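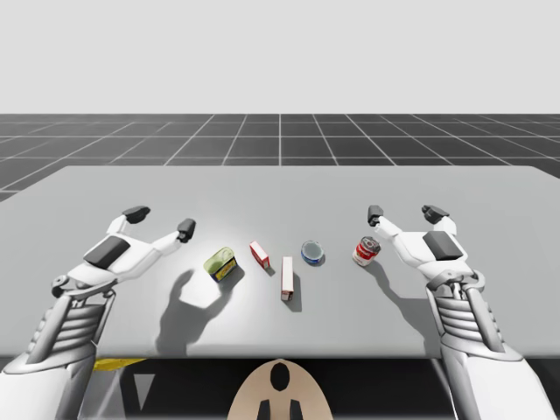 Five small groceries in a row on a light gray table

Pantry Shelf FAQ: The Questions We Hear Most

Welcome, and thanks for stopping by! Justgate is a neighborhood food pantry serving Skestmont and the Morkalau side of the river, and we get a lot of the same very good questions at the front desk. We've tried to gather them all up here, so grab a cup of coffee and scroll to whichever one is yours.

Do I need to bring anything the first time?

Just yourself and a couple of bags, if you have them. We'll ask for your first name and how many people you're feeding, and that's all the paperwork there is. If you forget your bags, don't turn around and go home (people do, and it breaks our hearts), we keep a pile by the door. 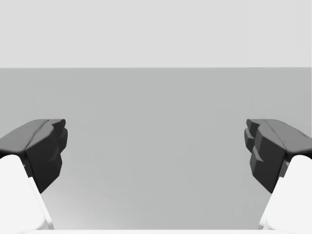

By the Justgate Pantry Desk | Updated 25 Mar 2023

How often can I come?

Every household can shop 2 times a month, and you choose your own food off the shelves. If something has gone sideways at your house, a lost job or a broken fridge or a cousin's family on the couch, please tell whoever is at the desk and we'll work something out with you.

Can I pick up for a neighbor?

You sure can, and bless you for doing it. Have your neighbor write a short note with their name on it, and you can shop for up to 4 households in one visit. Past that the line gets slow and your arms get tired!

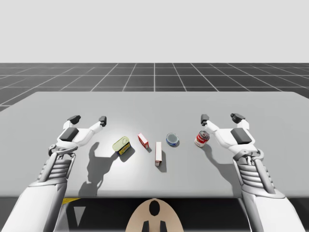
Giving Food and Money

What do you need most?

Canned fish, peanut butter, cooking oil, and anything a kid can open without help. We always have more green beans than we know what to do with, though we'll still take yours with a smile. Please check the dates before you drop things off, and leave the glass jars on top of the box.

Can our school or office run a food drive?

We'd love that. Write to us a few weeks ahead and we'll lend you barrels and a sign. The big one each September fills the back room right up to the light switches, so if your group can wait for winter, when the shelves get thin, that helps us even more.

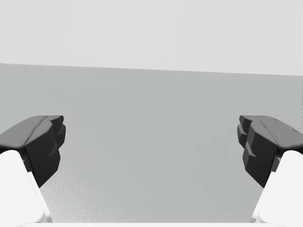 Winter drives also tend to bring in soup and oatmeal, and those go home with folks the same day we put them out. For anything over 200 pounds, call first so we can have the cart ready.

Where do I drop things off?

Come to the side door at 2119 Enache Road, and ring the bell twice. It's an old bell and the first ring doesn't always take.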